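I've played social tennis at Nostholm for years, and I reckon our club has the balance wrong. We spent $4000 on the Prillow Cup in July, a weekend for players who already own three racquets, and the beginners got one court and a bucket of flat balls.

Look, I love the Cup! The finals were a ripper. But a club lives on the people who turn up once, feel a bit silly, and decide whether to come back.

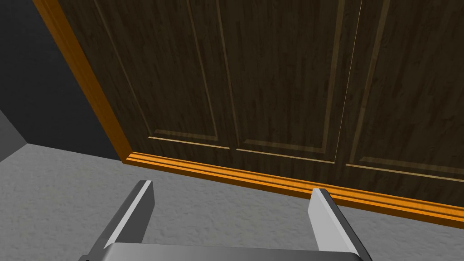
Dark wood wardrobe with panelled doors.

Skakimwood, just up the road, lets newcomers play free for their first 3 visits and lends them a decent racquet (mine came from there, years ago, and I never gave it back – sorry). They have 310 members now. We keep losing ours, and then we put the fees up. 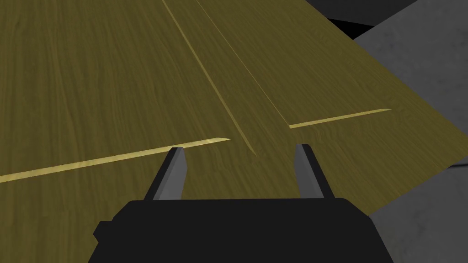 Wood grain and grooves, close up.

So my vote at the next meeting goes to a smaller Cup and a proper beginners' night, with the lights on and the good balls out. I'll even bring the sausages.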